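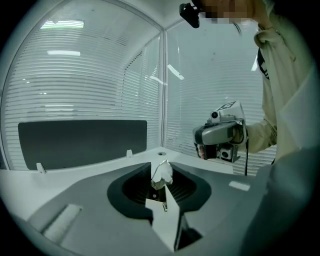

Chapter 7
The Shared Workroom

In this chapter you will learn to:
- tell the fixed parts of a workroom from the parts that can be moved
- plan table space for people who stand, sit, or lean over their work
- control light from windows and ceiling fixtures
- write a short clearing routine for the end of a work period

Key terms: work surface, grommet, privacy panel, mullion, glare, reach zone, clearing routine

Most people who work indoors share a room with someone else for at least part of the day. It may be an office, a sorting room, a repair bench at the back of a store, or a long table where several people do the same job side by side. The earlier chapters dealt with storage rooms and single desks, where one person decides where things go. A shared room is harder to run. Things are put down by one person and picked up by another, and small items left on a table tend to stay there until somebody decides they are trash.

This chapter starts with the room itself and then moves to the people in it. Section 7.3 covers clearing, and the case study on the Wallberg building follows at the end.

7.1 Fixed and Movable Parts

Before you change anything in a workroom, make two lists. The first holds the parts you cannot change without a building crew: walls, windows, glass partitions, ceiling lights, doors, and outlets. The second holds everything else, such as tables, chairs, panels, bins, and cords.

Some items are hard to place. A privacy panel clamped to the back of a desk can be taken off in a few minutes, but in many offices it stays on for years and people treat it as part of the wall. A grommet, the small hole in a desktop that lets cords pass through, cannot be moved at all, yet the desk it belongs to can. For the exercises in this book, list an item as movable if two people can shift it without tools. A panel that needs a screwdriver goes on the fixed list.

Glass partitions need a note of their own. A mullion is the upright bar between two panes, and it often lands right where you would like to push a desk. Leave a gap there wide enough for a hand and a cloth. Blinds fitted to the glass also need room to be lowered, tilted, and dusted.

When the county records office in Prornadville moved to a new floor, the staff drew the room on paper first and marked the fixed parts in ink. The movable parts were cut from cardboard. They tried 18 layouts before any furniture was carried upstairs. The one they chose was close to their second attempt, with the main table turned so that people could reach both long sides.

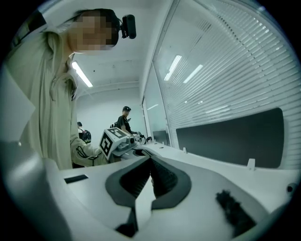
7.2 PEOPLE AT THE TABLE

A person leaning over a table takes up more room than a person sitting at one. The elbows go out, the head comes forward over the surface, and the hands may be holding something that sticks out farther still. Planning by the number of chairs gives the wrong answer for a room where the work is done leaning or standing.

The space a worker can use without taking a step is called the reach zone. It has an inner part, where the forearms move and the upper arms stay near the body, and an outer part, where the whole arm is stretched. Put things that are handled all the time in the inner part. The outer part is for supplies and finished work. Where two outer parts overlap, the people need to agree on who uses the space, or leave it clear.

Sleeves and cords also matter. A loose jacket sleeve will drag light items across a smooth surface, and a cord near the wrist can catch on a corner. Anyone who works with a cord should have it run to the side away from the next person.

Light comes next. A large window gives good light for most of the day, but a white table facing it can throw glare up into the eyes of someone looking down. Horizontal blinds help when they are tilted so that daylight goes up to the ceiling and spreads from there. A long ceiling fixture works best when it runs along the side of the table - directly above a worker's head, it puts the shadow of the head on the work.

Try It

Stand at a table you use often and place a coin at the farthest point you can touch without bending your back. Do this at five points from left to right, then measure from the table edge to each coin. Repeat the exercise leaning forward. Save both sets of numbers for the drawing in Section 7.4.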